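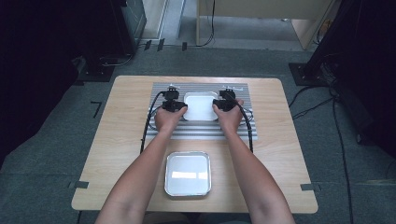
Light wood table, ribbed metal plate and white tray.

Care schedule for light wood tables in shared rooms
2022-03-01
By moltside_interiors

The Moltside office is revising its care schedule for light wood tables and invites comments from other sites before the text is adopted. The schedule would apply to meeting rooms, reading rooms and staff dining areas. It would not apply to outdoor furniture or to laboratory benches.

The draft reads as follows. Tables are to be dusted daily with a dry cloth and wiped once a week with a damp cloth and mild soap. A maintenance coat of Hundent hard wax oil is to be applied every October, and the table is to stay out of use for 24 hours afterward. Spray polish is not permitted. Mats are to be lifted and the wood under them wiped at the end of each week.

We would particularly welcome views on the yearly coat.

Reply from larkmont_facilities

Larkmont supports the draft in general but cannot support a yearly coat for every table. We maintain roughly 200 tables across our buildings. Many are in rooms used only for occasional meetings, and coating them each year would consume staff hours with little benefit. We recommend an inspection in October, with oil applied only where water no longer beads on the surface.

We also ask that the phrase "mild soap" be replaced by a named product or a stated dilution. Our cleaning contractor interpreted the same words very freely a few years ago, and 46 tables had to be sanded.
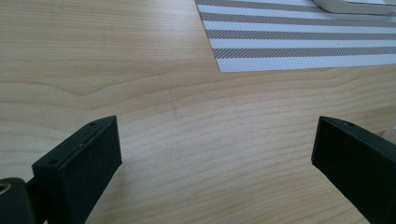
Wood grain and woven placemat.

Reply from kashyap_house_office

The Kashyap House office respectfully disagrees with the water test. Beading depends on who performs it, how much water is used and how recently the table was wiped. Two members of our staff tested the same dining table on the same morning and recorded opposite results. A fixed yearly date is easier to plan and easier to audit.

On mats, our experience is that weekly lifting is too seldom in dining areas. Pale wood darkens with exposure to daylight, and a mat left in one position will eventually leave a lighter patch. We rotate ours daily. Rubber-backed mats were withdrawn from our building after several of them marked the finish.

Reply from moltside_interiors

Thank you both. The point on dilution is accepted. The next draft will specify one capful to a bucket, with the size of the cap and bucket stated. We had assumed that rubber-backed mats were already excluded at all sites. Please confirm.

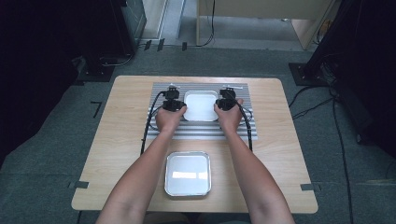

Furniture and Interiors Group, Larkmont Facilities Department

Reply from larkmont_facilities

Rubber-backed mats remain in use in one Larkmont building and will be replaced as they wear out. We are not in a position to withdraw them at once.

Regarding the water test, we accept that the method needs to be written down. We do not accept that a yearly coat is harmless. Oil applied over a sound finish can stay tacky, and dust then settles into it. Our reading room tables were treated in this manner and had to be buffed by hand – a slow process that closed the room to readers. If a fixed interval is preferred, we would ask for a longer one in rooms with light use.

Reply from readingroom_desk

May I request that the notice period also be addressed? Readers should be told in advance when tables will be out of use. The draft is silent on this matter, and the desk receives the complaints. 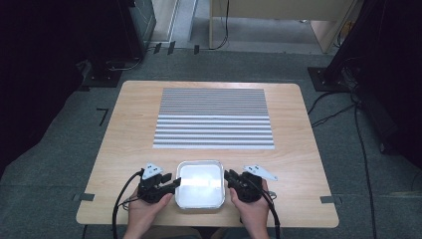 Light wood table with striped mat and white container.

Reply from kashyap_house_office

A longer interval for lightly used rooms is acceptable to us, provided that dining tables keep the yearly coat and that somebody at each site records which tables fall into which group. We also support the request for a notice period and suggest one week.

Reply from moltside_interiors

The draft will be amended to show two groups of tables, with separate intervals. Larkmont is asked to send its proposed wording for the lightly used group, including the October inspection. The question of rubber-backed mats remains open. Sites with objections to a one-week notice period should post them in this thread.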